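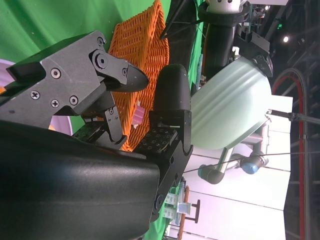

Toy cake keeps ending up in the wicker basket

We have an orange wicker basket and a bowl for the play food. Crumbs, real or pretend, get into the weave and stay for life. Which one gets the cake?
Amrit Lapointe
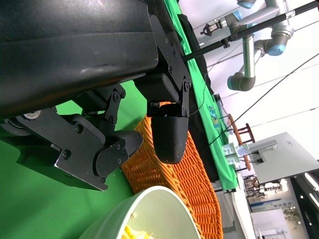

Dudthorpe
Bowl. I have shaken out a basket 80 times and it still had crumbs in it - mine, possibly.

Aguirre
Bowl for cake, basket for anything too big to vanish. Wipe the bowl with a damp cloth.

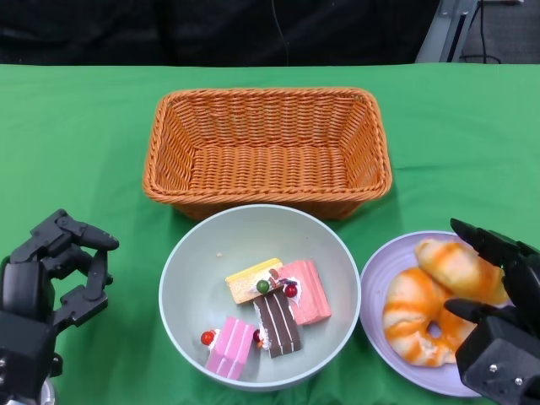
Toy cake slices in the bowl, basket empty

Flitar
just buy another basket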